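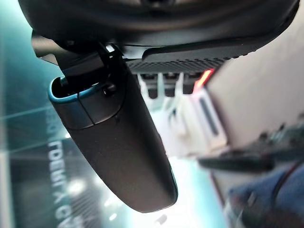
Weekly check, wheelchair folding cell, Gesstead
Tuesday, June 2, 2026
Checked by: Shahnaz Wijesinghe

1. Emergency stop, both sides -- OK.
2. Fingers and brackets, screws tight -- OK. Left hand was serviced by Trostance, paper is in the folder.
3. Cables on the arms, no rubbing -- Attention. Please look again before night shift.
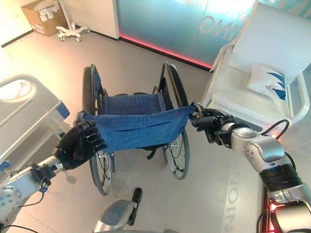
4. Grip on the seat sling, cloth not damaged -- OK. Force stays at level 3 until Kazuhiro Mizuno approves the change.
5. Staff distance when arms are moving -- Not OK. Two colleagues still reach in to help with the fold, as we did by hand for 11 years. I understand the habit, but the arms must be stopped first.
6. Training of porters -- Open. Three persons did not have the course. They also ask what their work will be after August, and I could not answer. It should be written by the manager, not by me.
7. Lifting complaints -- None this week. Before the cell we had some every week, mostly backs.

Next check by: K. Mizuno

Related items
Urgate cell: lockout steps
Kılıçarslan bed lift checklist
Porter duties, draft 2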